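**Teleop demos in simulation: worth the hours?**
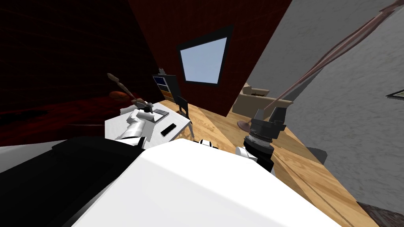 Rikedcombe, December 2023

**noura_najjar**
We're driving a two-armed robot by remote control in a rendered living room. The job is to hold a long wooden utensil over the desk with the left gripper. The plan is 600 demos, then train on the lot. Has anyone had this carry over to real hardware?

**urbonaite_z**
No. I did 800 at Plindent and the policy learnt my bad habits very faithfully. Look at your orange thing by the tip of the utensil. It seems to be hanging in the air against the wall. What is a robot meant to learn from that?

**Vy Đàm**
> What is a robot meant to learn from that?

Depends where the object is meant to be. One view won't tell you the depth, so I'd check its position before blaming the physics.

**urbonaite_z**
Fine, check it. I still don't believe a simulated grip on a stick says much about a real one. Real sticks twist in your fingers.

**malsoon**
Disagree with Žydrūnas a bit. Sim demos were all right for us for getting the arm near the desk. For the grip itself we guided the arm by hand, 11 goes, and I trust those more.

**urbonaite_z**
11 goes on one stick, presumably. Try another stick.

**noura_najjar**
Right arm is just parked, jaws up, by the way. Do I log it or drop it?

**malsoon**
Log it. You can always throw it out later.

**urbonaite_z**
Log it, but do 50 demos and test before you do the other 550.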